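Rurkari Home Skills Project
Progress report to the Hotance Fund, period ending March
Prepared by Bukola Etim, project lead

1. Spending

The second instalment of £1,250 was received in full. Of this, £450 went on table linen, storage bins and food for the tidying sessions. The rest is held for room hire and travel in the next period.

2. Work done

We ran the table-clearing activity in the living room at Tovar. The task is kept simple: a table with snacks, drinks and waste paper on it, to be sorted into what is kept, what is put away and what is thrown out. Crumpled paper is dealt with first, then peel and scraps, then packets.
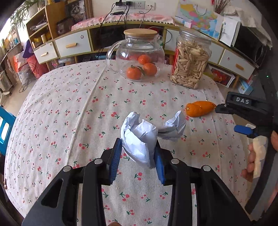
The written steps for this part have been cut from a full page to half a page. People were stopping to read when they should have been clearing. Fruit is now listed as "keep" on the sheet, which settled a question that came up every time.

Packaged food takes longer. Cartons, snack bags and bottles all have to be sorted by where they belong, and mixed piles slow everyone down. We now ask for drinks to be grouped before anything else is moved.
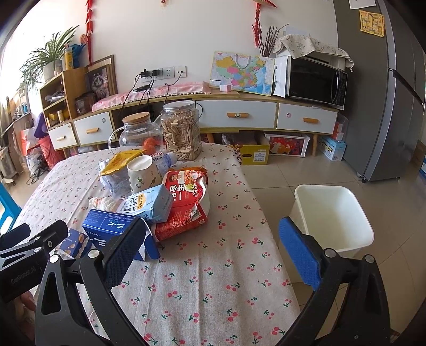 Cupboard space remains the main difficulty. The low drawers at Tovar are fine for linen but we do not want food kept in them, so dry goods go back in a box at the end of each session. Badard has offered us 2 shelving units at cost and we would like to accept.

3. Changes to the plan

The washing-up activity has been moved to the next period. The sink at Tovar needs a new tap and the landlord has agreed to fit it.

4. Next period

Buy and put up the shelving.
Finish the short step sheets for washing up and for laundry.
Send receipts for linen and food with the next claim.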